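Laundry tips for teaching by remote

I've been steering a two-armed robot through laundry chores for 12 sessions now, using the Vosix hand controllers, and my first tries were a mess. So these are the habits that stuck!

Open the washer door all the way before you hit record. A half-open door will get bumped by an elbow you forgot you had. Put the basket right in front of the drum, close enough that the arms don't have to stretch.

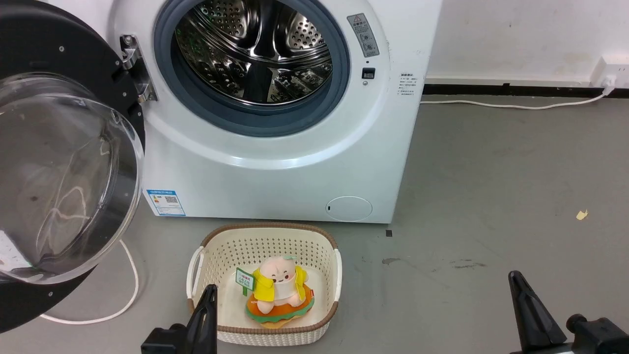

Start with one soft item -- a stuffed toy is great, it squishes and forgives a sloppy grip -- and save the socks for later. Go slower than feels natural, and pause 2 seconds before each grasp. If you fumble, keep going and fix it (a clean recovery is worth keeping, I think). If you panic and wiggle everything, toss that take.

And rest your wrists! I skipped that all through June and paid for it.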